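3.2 Materials and task

The second part of the study dealt with how leisure travellers put together a rail journey of several stops when the order of the stops is left open. The places to be visited were given as short codes, and the coding was the same for all groups.

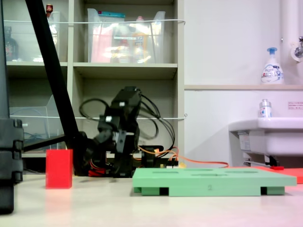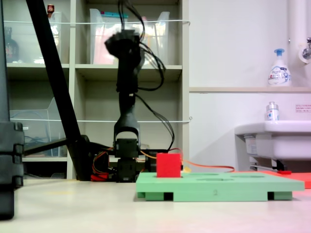
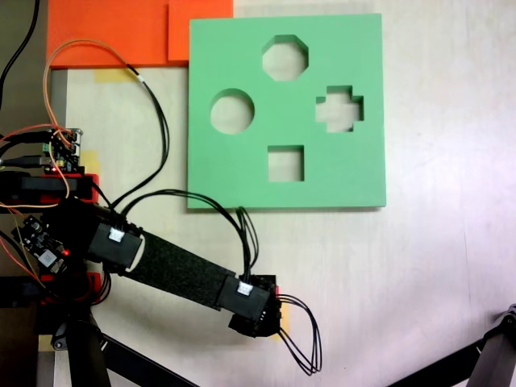
Figure 4. Views: arm with red block and slotted green tray (top); arm with light-green board (middle); green board with four cut-out holes (bottom).

3.3 Itinerary choice

Each respondent received a map of the Oris regional network and a timetable for a week in September. The map showed 9 stations, two of them (Sostar and Espinoza) served by fast trains. Respondents were asked to plan a trip starting and ending at Sostar, with at least one night in each of three towns of their choice. Fares were left out of the first round and added in the second.

Of the plans returned, 438 were complete and could be coded. A plan was treated as a hub plan if the traveller slept in the same town on two or more nights and made day trips from it, and as a chain plan in all other cases. Plans with a change of train of under 10 minutes were kept but marked, as the timetable does not guarantee such connections.

Hub plans were more common in the first round. Once fares were shown, respondents moved towards chain plans, mainly by dropping the return leg from Foderier – the longest single leg on the map, at up to 100 minutes. The shift was weaker among those who said they would travel with children. We did not ask about luggage, and its effect on the choice of plan cannot be separated from that of group size.

Station order was compared between rounds by counting the swaps needed to turn one plan into the other. Where a station appeared twice in a plan, only the overnight stop was used.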